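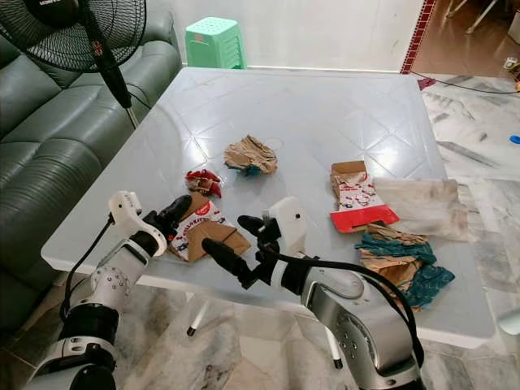

天板に広げた厚紙と紙の切れ端。

紙ごみの出し方を見直した記録。対象は自宅の資源回収に出す紙類で、期間は11月の1か月。前提として、自治体の分類では段ボール、雑がみ、紙製容器包装が別扱いになる。以前は段ボール以外を全部ひとつの袋に入れていたが、回収されずに残ったことが2回あったため、手順を決め直した。

現状の把握

まず一週間、紙を種類別に置いてみた。27枚の内訳を見ると、通販の緩衝紙と菓子箱が大半で、封筒は思ったより少ない。問題は片面に印刷のある箱類で、表面に樹脂フィルムを貼ったものとそうでないものが混ざる。見た目の光沢では判別できない。ニスだけの箱も光るし、つや消しのフィルムもある。

判別は破って行う。角から斜めに裂き、断面に薄い膜が伸びて残ればフィルム貼りと見なし、うちの地域では可燃に回す。膜が出なければ雑がみ。厚い箱は裂きにくいので、先に折り目を一本つけておくと断面が見やすい。濡らして剥がす方法も試したが、乾かす手間が増えるだけなのでやめた。

置き場所

仕分けの置き場は3か所に減らした。段ボールは玄関脇に立てかけ、雑がみはPrudachの紙袋、可燃行きは台所のごみ箱に直接入れる。Prudachの袋はマチが広く、A4の封筒が折らずに入る。持ち手も紙なので、袋ごと出せる。満杯の目安は200枚としていたが、枚数は厚みのばらつきが大きく基準にならなかった。現在は袋の口から指2本分下がった線を鉛筆で引き、そこを上限にしている。

袋の横にはEstanceの事務用はさみを吊るした。主な用途は宛名ラベルの切り取りで、刃に粘着剤が付く。月末に無水エタノールで拭く。刃の根元に残りやすいので、開ききった状態で拭くこと。

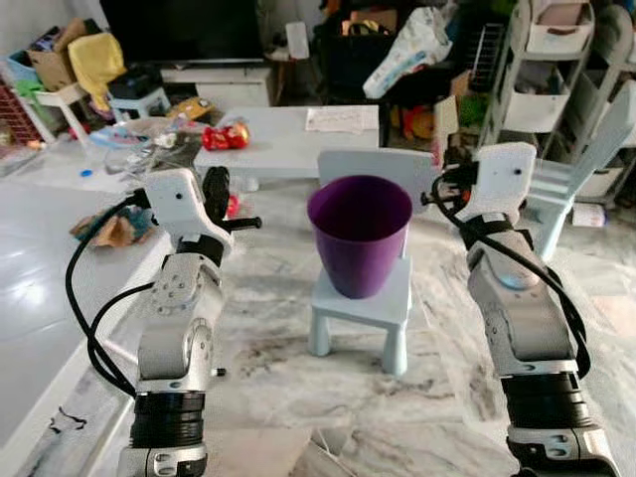 紐と結び方

段ボールは紙紐で縛る。ビニール紐も受け付けてもらえるが、回収後に外す工程が要るはずなので紙紐に統一した。使っているのはJargateの紙紐で、強度は十分。ただし結び目が滑りにくいぶん、締め直しがきかない。十字に掛けて裏返し、交点で一度ひねってから引くと緩みが出にくい。高さは30センチを超えると運びにくかった。

紐の端は輪にせず切り落とす。輪を残すと他の束に引っかかる。

迷った品目

レシートは感熱紙なので可燃。窓付き封筒は窓だけ切り取って雑がみ。卵の紙パックは地域で扱いが割れるようで、うちは雑がみで可だった。洗剤の箱は臭いが残るため可燃。Pathakの茶葉の外箱は内側が銀色で、裂くと膜が出た。これも可燃。

圧着はがきについては分別表に記載がない。糊の面が残るが紙であることに変わりはなく、今は雑がみに入れている。市の窓口に問い合わせ中で、返答があれば追記する。

11月の結果は、残された袋なし。可燃の量は少し増えた。フィルム貼りの箱を雑がみから外したぶんだと思う。12月は包装紙が増えるので、金銀の箔押しと粘着テープの扱いを先に調べておく。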